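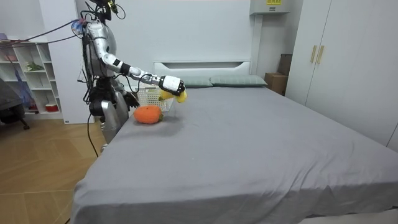
Opinion > Home Life > Tidying

The Bed Is the Best Table in the House

I sort everything on the bed. Laundry, mail, the kids' toys, the contents of any drawer that has stopped closing. My mother thought this was a bad habit and told me so for years. I think she was wrong, and I think most tidying advice is wrong in the same way.

The usual advice is to work where the mess is. If the toys are on the floor, sit on the floor. If the pantry is a disaster, stand in the pantry. I tried this for one whole winter after reading a booklet from Pellatness, the storage company, which told me to give every item in the house a "home zone" and do the sorting inside it. My knees hurt and I quit halfway through most rooms. A half-sorted floor looks very much like an unsorted one, so I could leave it like that for days.

You can't leave a half-sorted bed. At 11 at night you want to sleep in it, and whatever is on it has to go somewhere. That is the main argument for the bed and I have never heard a good answer to it.

There are smaller arguments. A bed is large. It is soft, so nothing breaks and nothing rolls very far. With a plain fitted sheet and no comforter you can see every small thing you put down, down to the doll shoes and the loose screws. Take the comforter off first. People skip this and then lose half of what they were sorting in the folds.

The other thing you need is a basket, and it should be a cheap plastic one with holes in the sides. I own a Greltex bin with solid walls and a lid, and I regret it. Things went into it in January and I forgot they existed. With a basket full of holes you get at least a hint of color through the side -- enough to know whether you are looking at play food or socks. It also weighs very little, so a child can carry it back to the shelf, and it should be the child who carries it.

One basket at a time, too. I know people who line up five and sort into all of them at once. They spend the afternoon deciding whether a plastic orange is "kitchen" or "pretend." Pick one kind of thing, fill the basket, put it away, come back with it empty or get another.

The fair objection is dirt. I don't put shoes on the bed, or garden tools, or anything from under the sink. If the sheet ends up with a little lint on it, I shake it out. Sheets get washed -- floors, in my house, less often.

I give it 30 minutes before dinner, and I stop when the bed is clear.

Contact | Copyright Clolulska Home Pages | Back to top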